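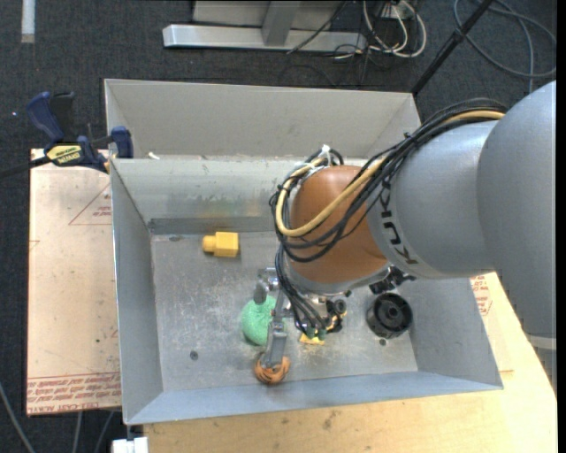 Mahlet Adugna
Press Officer, Stoltham Pictures

FOR IMMEDIATE RELEASE – January

Stoltham Pictures has picked up "Ukolar," the new ghost comedy from director Feven Wolde. 80 minutes, black and white, one house, one very long night. Opens in 30 theaters next month, more to follow.

"I wanted the ghost to lose every argument," said Wolde. "It took 15 drafts."

Score by Lumbantobing. Rated PG.

Press screening at 7 p.m., Cuda Theater, 70 seats only so RSVP early. Screeners availble on request – please no reviews untill opening day.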